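Peel notebook
10 February 2025

Candied peel, batch 4. I have wanted to get back to this since September and today we finally had a crate of good thick-skinned oranges from Huta, so the whole morning went to peel and I don't regret a minute of it.

Starting point was the batch 2 notes, where Kaisu complained (rightly) that the strips came out chewy on one end and brittle on the other. Her theory is uneven pith. Mine was the sugar. After today I think she wins, at least on points.

Peeling

Santeri scored his oranges pole to pole with the small knife. Diệp just went in with her thumbs and got wonderful long pieces, ragged but with hardly any juice lost. I tried both. The knife gives you tidy quarters, the thumb gives you character! For drying whole I like the thumb pieces much better, and for strips it makes no difference once they're trimmed.

Smell in the room was fantastic, by the way. Tapio came in from the corridor to ask what we were making and left with two segments.

Sorting on the table

We used the long table with the Nordic-pattern cloth, the one with HANDMADE printed down the middle. The white strip turns out to be a really handy background for judging color. Long, narrow pieces go to the drying test. A torn edge is fine, a fold is fine as long as it opens out flat under the weight. Short scraps go in the jar for Seija's marmalade.

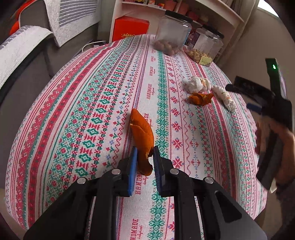

Blanching and sugar

Only the quarters got this treatment. Cold water, bring to a boil, drain, and again, 4 times in all. I tasted after each round and the third was already good, but the fourth took off that last bitter edge at the back of the tongue. Then 200 g sugar to the same weight of water, lowest flame, 16 minutes before I turned it off and let everything sit in the syrup.

Pith scraped on half the pieces, left alone on the other half. Kept in separate pans so there can be no arguing later, Kaisu.

To do

Turn the drying pieces tomorrow before lunch.
Weigh both pans' worth once they're out of the syrup.
Ask Seija how fine she wants the scraps cut.
Try a strip in the Cironora dark chocolate. Just one. For science.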